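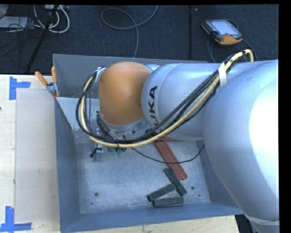
Pre-run check for the bin picking cell at the Tredside shared workshop, revised 01/10/2019. Complete it before the first powered move and again after any change to tooling or hoses. The yellow hose bends under the orange wrist and loops back up on its other side, so items 2 and 3 are checked at the pick position, with the gripper down in the bin.

**Arm and hoses**

- [x] 1. Base bolts at marked torque. *Paint marks aligned on all bolts.*
- [x] 2. White strap at the forearm tight, no wear on the hose under it. *OK.*
- [ ] 3. Thin black cable clear of parts. *Sags over the red blocks. Shorten or tie up, then recheck.*
- [x] 4. Air supply leak test, 3 minutes. *No drop on gauge.*

**Bin and table**

- [x] 5. Spring clamp seated on bin rim. *Holds by hand pull. Stiline bracket to replace it, ordered in August.*
- [x] 6. Sheet beside bin square to the blue tape corners. *OK.*
- [x] 7. Bin floor free of chips. *Scuffs only. No effect on picks.*
- [ ] 8. Bin depth entered in program. *Program has 430, Stevens drawing has 687. Measure and correct before auto mode.*

**Controls**

- [x] 9. Emergency stop on pendant, tested in both modes. *OK.*
- [x] 10. Speed limited to up to 140 mm/s in manual. *Confirmed in Pritent log.*
- [ ] 11. Pendant on its hook. *Left on floor. Hook to be mounted on the fence post.*

Result: manual mode only. Items 3, 8 and 11 open.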